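Desk stuff on a dinner plate, yes or no
Home Office and Small Spaces > Organizing

marlpit_77
Started this on Wednesday and already regret asking my household, so now I'm asking you. I gave up on desk organizers and put the glue stick and the black marker on an oval plate. Scissors live next to it on the bare table.

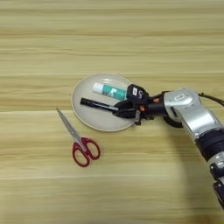
gusset
A plate is a tray with worse edges. Everything round rolls to the middle and then you pick up the wrong thing. Get a pencil cup like the rest of civilization.

marlpit_77
I had a pencil cup. It was a very good cup for storing pens that had died in 2 different decades. The plate has no depth, so there's no bottom for things to go and die at.

tinplate_
With marlpit on this. Glue sticks do terribly in cups. They're too fat, they take up the room of four pens, and somebody always puts them in cap down and then you pull out the glue and leave the cap behind. Lying flat is how a glue stick wants to live.

gusset
"How a glue stick wants to live." OK.

lowercase dora
why are the scissors not on the plate though. that's the part that bothers me

marlpit_77
They don't fit without hanging over the rim, and then you catch a handle with your sleeve and the whole plate goes for a ride. Tried it twice. Scissors get the table.

oldbrad_awl
I went through all this when we moved into the apartment. Bought the Strickland desk caddy, 7 compartments, every one of them the wrong size for something I own. The rulers stuck out like antennas. It now holds batteries in a closet and we are both happier.

Then I had a Brorano tray, the bamboo one, and that was fine until I realized I was dusting a tray. So I'm not against a plate. At least a plate can go in the dishwasher when the glue gets on it.

gusset
And then it goes back in the cupboard with the other plates and someone has toast off it. This is my whole objection and nobody is addressing it.

tinplate_
Glue stick washes off. Marker, I grant you, I'd think about.

gusset
I think about it constantly.

marlpit_77
It's an orphan from a set, there's only the one left and it never goes back in the cupboard. The toast is safe.

lowercase dora
ok but is it just going to fill up. mine was a saucer with paper clips on it and by April it was 1 saucer of paper clips, a key, some foreign coins and a tooth (child's)

marlpit_77
The rule is that when something new goes on, something comes off. So far the rule has been in force for under a week, so I can't report any hardship.

oldbrad_awl
For anybody who wants an actual tray after reading this, Arkeo does a shallow oval one with a cork bottom. Things stay where you put them. It costs more than I'd like to type here.

gusset
So a plate with cork on it.

oldbrad_awl
Yes. A plate with cork on it.

tinplate_
You could put a circle of felt on the plate you already have. I did that on a pie tin for sewing stuff and nothing slides now. Cut it a bit smaller than the flat part or it buckles up the sides.

marlpit_77
Felt I have. Will try it tonight. Gusset, you're welcome to come and inspect.

gusset
I'll bring my cup.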